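The Reading Room at Marsden

It was Ülle Kazlauskienė who first noticed that the library book had come back, and she noticed it only because she was the one who had never returned it.

She had been meaning to, of course. For the first year or two she had meant to every single week, and had even got as far as the bus stop with it in her bag (a sturdy green thing called A Walking Guide to the Bekent Valley, with fold-out maps that never folded in again). Then it rained, or the bus was full, or she remembered something in the oven, and the book went back on the shelf over the radiator beside the good scissors and the photograph of her sister. After that there was a long stretch when she did not think of it at all, and after that a longer one when she thought of it often and felt too ashamed to do a thing about it.

So when she came into the reading room at Marsden one wet afternoon in October, wanting only to sit somewhere warm until her shoes stopped squeaking, and saw A Walking Guide to the Bekent Valley standing on the local shelf, green as a pea, she had to take hold of the back of a chair.

"Are you all right there?" asked Colin Entwistle from the desk. He had been at that desk since his hair was brown, and he had a way of looking over his glasses that made people confess to things.

"Perfectly, thank you," said Ülle, and took the book down, and opened it.

It was not her copy, she saw that straight away. Hers had a tea ring on the title page, put there by her own cup on the morning her nephew rang to say he was getting married. The page in front of her was quite clean. But somebody had written in the margins in small, upright pencil, and as the rain kept on and her shoes were no drier, she sat down and began to read what they had written.

"Stile broken, go round by the chapel," it said beside the first walk. Beside the second, "Lovely in bluebell time. Take a second pair of socks." By the fourth walk the writer had grown talkative and was running up the side of the page and along the top. "Sat here with N. for an hour and a half and ate all the plum cake. He says the hill is called Drendari by the old farmers, though I have asked three old farmers and they all say he made it up."

Ülle laughed aloud, and then looked round in case she had disturbed anybody. There was only a young man at the window table with a great many papers, and he was smiling.

"Is it the plum cake?" he said.

"You've read it?"

"Everybody's read it. I'm Jinlong. Jinlong Du. I came in for a bus timetable my first winter and Mr Entwistle gave me that instead. He said it would be more use in the long run." He moved some of his papers so that she might put her bag down, and she found that she had changed tables without really deciding to. "I've done all the walks but one. The last one's got a note I can't make out."

They bent over it together. The last walk went up behind the reservoir and came down by the old seed works, where the Flonusura dahlias used to be grown in long red and yellow rows. Ülle remembered them. She remembered being driven past them in her uncle's van, with the windows down, and thinking that if this was what England was like then she would manage very well. She told Jinlong so, and went on to tell him rather more than she had intended, about the van and the uncle and the terrible sandwiches, and he listened with his chin on his fist as if he had nowhere else to be.

The note was very faint. It began with "If" and ended with "bench", and in the middle was a smudge where a thumb had rested.

"Norbert would know," said Colin Entwistle, who had come up behind them with the trolley and was pretending to tidy the atlases.

"Norbert who?"

"Norbert Dudás. The N. in the plum cake. He's in most afternoons, when his knee lets him."

And he did come in, at ten to four, a long thin man in a long thin coat, who hung up his hat and stood dripping peacefully on the mat. He was not at all surprised to be shown the page. He held it away from him, then close to, then away again.

"If you have got this far," he read, "you have earned a sit down. Look for us on the bench." He cleared his throat. "That is my wife's hand. She wrote in every book she ever borrowed. Yusri Jugah used to have this desk before Colin, and he fined her each time, and each time she paid and wrote in the next one."

"And is there a bench?" asked Jinlong.

"There was. I haven't been up since." He gave the book back to Ülle with great care, as though it belonged to her. "It was a good bench. Room for four, if one of them was narrow."

Nobody spoke for a little while. The rain was easing off and the gutters had begun to gurgle. Ülle thought of the other green book over her radiator, with its tea ring and its clean margins, and of all the afternoons it might have been sitting here being useful to somebody.

"I can make plum cake," she said. "I am told it is heavy, but it keeps its shape in a bag."

"Heavy is how it should be," said Norbert Dudás.

They settled on the first dry morning, and Colin Entwistle, who had not been asked, said he would see whether he could get someone to mind the desk. On her way out Ülle stopped beside him and lowered her voice.

"If a person had a book," she said, "that was a good deal overdue. What would the person owe?"

Colin looked at her over his glasses for quite some time.

"A slice of cake, I should think," he said, and held the door for her.

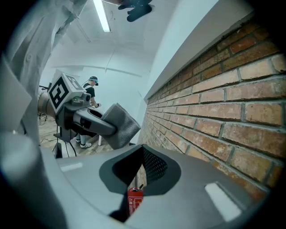
Short Stories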